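How to get wax out of a carpet

Last updated: June
3 min read

Done this more often than I'd like. Candle goes over, panic, someone fetches a wet cloth. Don't. Leave it alone till it's gone hard.

You need an iron, brown paper (plain, no print), a blunt knife and some white spirit-free spot cleaner. I use the Gilldale one, 200 ml bottle, lasts ages.

First – ice. Put 4 cubes in a freezer bag and sit it on the wax until it snaps when you bend it. Then lift off what you can with the knife. Go with the pile, not across. Hoover up the crumbs before they get trodden in.
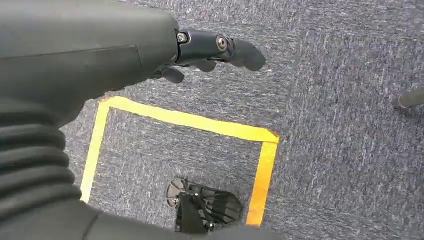 Now the iron. Lowest setting, steam OFF, water tipped out. Paper over the mark, iron on top, keep it moving. Few seconds and you'll see a greasy patch come through. Move to a clean bit of paper, go again. Keep going til nothing shows.

Synthetic carpet melts, so be careful. If you don't know what yours is, try it behind the sofa first. Wool is more forgiving but it does scorch.

Coloured candles are worse. Wax comes out, dye stays put. Dab the cleaner on with a white cloth, outside edge inwards, then blot with cold water. No rubbing – it goes fluffy and stays fluffy. Red took me three goes on the landing and theres still a faint pink bit if the sun's on it.

Leave to dry overnight, then brush the pile up with an old toothbrush. If it feels stiff there's cleaner left in, so blot again with plain water.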